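Undwood Playhouse slot review: a night at the theater, on play coins

I've been through most of the free-play slots in the Cimari app by now, and I'll admit that a lot of them blur together. Fruit, gems, pirates, more gems. So when Undwood Playhouse showed up in the New tab on Thursday I figured I'd give it ten minutes before dinner. Dinner was late! I played it again that night, and again most nights after, and I'm still finding little things in it that make me grin.

The game is by Vukčević, the same small studio that made Tondham Pier (the one with the seagulls, which I reviewed in February and liked a lot). It's play coins only, so nothing you win can be cashed out, and everything below is about how it plays. You start with 700 coins the first time you open it, and that lasts a good while if you keep your bets small.

The setup is five reels, three rows and twenty fixed lines. You can't turn lines off. I know some people like to play one line at a time and stretch things out, but with fixed lines you never get that sick feeling of watching four masks land on a line you didn't pay for. Bets go from one coin a line up to ten, and there's a plus and minus button right under the reels where your thumb already is.
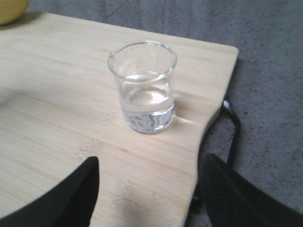 Symbols run from the cheap ones (ticket stub, program, popcorn, opera glasses) up to the cast. There's the Villain, the Ingenue, the Understudy and the Director, and each one does a little bit of acting when you hit three or more. The Villain twirls his cape. The Director throws her script in the air and it comes down as coins. My favorite is the Understudy, who is wild, and who runs in from the side of the screen still buttoning a jacket to fill whatever spot you needed. I laughed out loud the first time and I still enjoy it, and you can tap to skip it once you've had enough.

Wilds land on reels two, three and four. The scatter is the Spotlight, and three of them anywhere start the Opening Night feature. Four or five get you the same feature with more free spins, twelve and twenty in place of eight. The spins play out in three acts. In Act One, wins pay as normal. In Act Two they're doubled. In Act Three they're tripled, and the Understudy sticks in place until the act is over. You move up an act by landing the gold Applause symbol on the middle reel, and it comes up more often than I expected for something that valuable.

My best Opening Night paid 1,053 coins on a two-coin line bet, with two sticky Understudies sitting in Act Three like they owned the place. My worst paid eleven. So yes, it swings, and you should know that going in. I also had one dry stretch of 159 spins without seeing the feature at all, which was long enough that I went and made a sandwich with the autoplay going. It picked up afterward and I got it twice in a few minutes. That's slots for you, and those are just my own sessions, so don't plan your evening by them.

There's a second, smaller feature called Stage Door. It pops up after any win with four of the cast symbols in it. You get three doors and pick one. Behind them you'll find a coin prize, a few respins, or the stagehand, who shrugs and gives you a small consolation. It's quick and silly and I like that it's over in a few seconds — some of these pick games go on for ages.
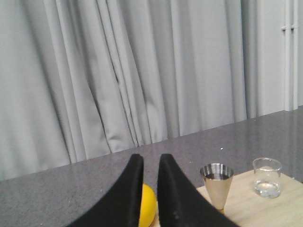

Opening Night also has the best transition I've seen in a free slot. The reels go dark, you hear the crowd settle, and a big red curtain drops over everything before it sweeps open on the stage. Whoever animated it has looked hard at real fabric. Game curtains are so often the same stripe copied across the screen, light dark light dark, and cloth doesn't hang that way. Look at the gray curtain in the photo: narrow creases bunched together through the middle, broader waves over to the left, and the folds crumpling where they reach the table. The Playhouse curtain has all of that. The pleats are uneven, they bend at the bottom when they touch the stage, and the whole thing sways a touch after it lands. It's a two-second animation and I never skip it.

Sound is just as good. The music is by Radomir Shehu, who also did Tondham Pier, and it's mostly a small pit orchestra tuning up and noodling between spins. Get a win and they snap into a proper tune for a few bars. Each act of the feature adds more players, so by Act Three there's brass and a big drum and it really does feel like you're getting somewhere. You can turn the music and the effects down separately. Please leave the effects on at least long enough to hear the man coughing in the balcony.

Now for the grumbles, since I do have a few. The paytable is spread over six pages and the act rules are on the last one, so I played my first feature with no idea what Applause did. The autoplay will stop for the feature but it won't stop on a big win, and there's no option to make it. And on my older phone the Director's script animation stutters a bit. My tablet runs it smooth as anything.

I'd also love a bit more to do with the Collection. Every cast member has a costume trunk that fills up as you hit them, and when it's full you get a new outfit for that symbol. Fun idea! But the trunks fill slowly and so far I've unlocked one hat. It's a very nice hat (the Villain's, with a feather), but I'd like some shoes before summer.

As for how long the coins last, I've stuck with one or two coins a line and never come close to running dry. The app tops you up each day anyway. My balance was 2,587 coins when I sat down to write this, and I'll be putting a good chunk of it through Opening Night as soon as I'm done.

Who'd like it? If you loved Tondham Pier, go and play it right now, it's the same sense of humor with a much better bonus. If you want long steady sessions with lots of small wins, set your bet low and let the Understudy look after you. Players who only care about giant jackpots may get restless, as there's no progressive here.

Graphics: 5 out of 5
Sound: 5 out of 5
Bonus features: 4.5 out of 5
Ease of use: 3.5 out of 5 (fix that paytable, please)
Overall: 4.5 out of 5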